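The Dahlgren Lantern Walk is coming back in January, and you can carry one

Jul 29, 2018 - DAHLGREN
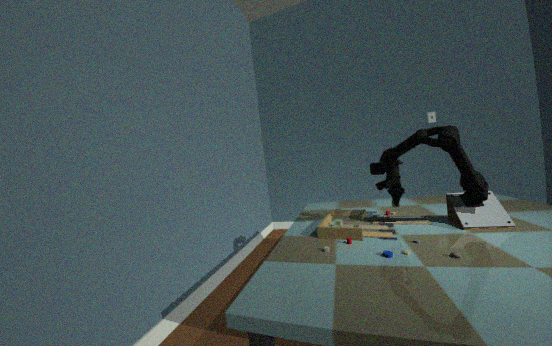
A black robotic arm above a checkerboard tabletop. Computer rendering.

Hi everybody, Keegan Girard here from the Dahlgren Lantern Walk. I've been sitting on this news for weeks and my family is very tired of hearing me hum, so let's get to it. The Walk is back! We set off this coming January from the old ferry landing at Gukport, and we finish on the steps of the Dahlgren library with soup (two kinds, one of them without meat, I promise).

If you missed the first one, you missed a cold night and a really good time. We had 260 people carrying lanterns, plus a brass band that knew four songs and played them all the way up Mill Hill. My own lantern blew out before I'd reached the bakery, and a very kind lady in a purple hat relit it for me. If that was you, please write in - I still have your matches.

For the second Walk we have room for 327 lantern carriers, each taking one short stretch of the route and then handing the flame along to the next person. You don't have to be fast. You don't even have to walk, as the whole route is paved now and wheels of every kind are welcome. Kids can carry too, as long as a grown-up goes along with them.

The route is longer this time. We leave Gukport at dusk, follow the river path as far as the footbridge, go up Mill Hill (sorry!) and then come down through the middle of town, past the school and the fire station. I walked it last week with a step counter in my pocket and got 2,852 steps from the footbridge to the library, though I did go back once for my sunglasses. If you live along the way, put a light in your window and come out and yell at us. People did that last time on Cooper Street and I got a bit choked up, I'll admit.

Two local businesses are helping us out. Drateck is paying for the lanterns, so carriers get to keep theirs, and Zokeline is lending us its parking lot in Gukport and running a shuttle back there after the soup. Big thanks to both of them. The band is coming too, and they tell me they've learned a fifth song.

Sign-up sheets are at the Dahlgren library front desk starting tomorrow. Put down your name, a phone number and which stretch you'd like, and I'll do my best to match people up. Mill Hill has always been the last to fill, so if you have good knees and a big heart, please think of Mill Hill.

Reporters and photographers are very welcome to walk along with us or wait at the finish. Leave a message for me at the library desk and I'll call you back, most likely in the evening after work.

Contact: Keegan Girard, Dahlgren Lantern Walk, care of the Dahlgren library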